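Notes for the talk, Lurdale, 11/26/23
Can a machine tidy the bathroom yet?
Speaker: Mateja Hodžić
Slot is 25 minutes. Leave time at the end, this group asks a lot.

Opening
Say hello, thank Werneck for the room and the projector. Ask for a show of hands: who has a robot vacuum at home? Then ask who has to pick things up off the floor before it runs. Usually the same hands stay up. Wait for that before going on.
The question for this session is narrow. I am not asking if a machine can be built that does one chore in a factory. We have had those for decades. I am asking if a machine can walk or roll into a room that was set up for people and do a small job there without the room being changed for it.
Short answer for those who need to leave early: some chores, on some days, with someone standing by.

Why I picked the bathroom
Most talks on this subject use the kitchen or the laundry. The kitchen has big objects and plenty of counter. A bathroom is tight. There is a hard sink in the middle of the work area, a mirror that confuses depth cameras, and a lot of small items that people leave where they last used them. Clearing a bathroom counter takes a person a minute or two and hardly any thought.

Next slide. 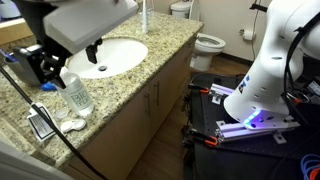

Slide 4. A bathroom counter with an arm over the sink and a second arm on its platform.

Give people a moment to look. Then talk about the items and not the arms.
Point at the contact lens case. Two screw caps. To open one you hold the case still with one hand and turn with the other, and the case weighs almost nothing, so it slides if you push it. That is a two-handed job.
Point at the small clear lid next to it. It is clear and it is lying on speckled granite. Ask the people in the back row if they can find it. A vision system has the same trouble.
Point at the package at the front edge. It hangs partly over. If you press down on the wrong side, it goes on the floor, and picking things up off a floor is a separate problem that I would like to avoid in 25 minutes.
The toothbrush at the back is the easy one. It stands upright and there is space to get fingers on it.

What the chore is made of
Read the list slowly, no need to explain each one.
Finding the item
Deciding if it belongs there or goes somewhere else
Reaching it without knocking over what is in front
Closing on it with the right force
Putting it down so it stays put
Knowing that it worked
People expect the reaching to be the hard part. Reaching is mostly solved. The last line on the list causes more failed runs than anything else I have worked on. The machine lets go, believes the job is done, and moves on.

Numbers from the Saber trials
Say where these come from: our own counter-clearing trials in September, one room, one set of objects, so do not quote them as if they cover every home.
We ran 200 attempts at moving one item from a counter to a tray. With opaque items that stood upright, the success rate was good enough that I stopped watching every run. With clear items it was 54 percent. I would not let a 54 percent machine near a glass.
If someone asks about speed: about 100 seconds per item at the settings we used. A person would be finished with the whole counter.

Clear plastic 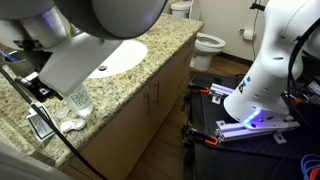

A bottle like the lens solution one is a fair test because everyone has something like it at home. The sides are see-through and the label is the only part that is easy to find. How much liquid is left changes the weight and the balance. Squeeze too lightly and it slips, squeeze too hard with the cap loose and you have solution on the granite. People correct for all of this in the first half second of lifting and never notice they did it.
The shape of the fingers matters too. A flat gripper coming from above has to choose between the cap and the body. The cap is narrow but stiff. The body is wider and gives. We had better luck with the body, coming in from the side, when the wall and the sink left enough space for it.

Shop floor comparison
Keep this part short. Tredum asked for it.
A shop bench looks messier than a bathroom but it is often easier. Parts come in known sizes. Bins can be labeled. If a bottle of cutting fluid is hard to grip, you buy a different bottle or put a collar on it. At home you cannot tell a family to change their toothpaste.
Chores I would give a machine in a shop today: moving bins, loading the same part over and over, sweeping an open aisle.
Chores I would not: sorting a drawer of mixed fasteners, coiling hoses, wiping down a machine with chips on it.

Likely questions
When can I buy one? I do not know, and I would be careful with anyone who gives a year.
Is it safe around kids? The arms we use stop on contact, but I still would not run one with a child in the room.
Why two arms? Go back to slide 4 and the screw caps.
Could it clean the toilet? Wiping a surface with steady pressure can be done. Getting behind the bowl is harder.

Handouts are on the table by the door. Collect the clicker before leaving, it belongs to Werneck.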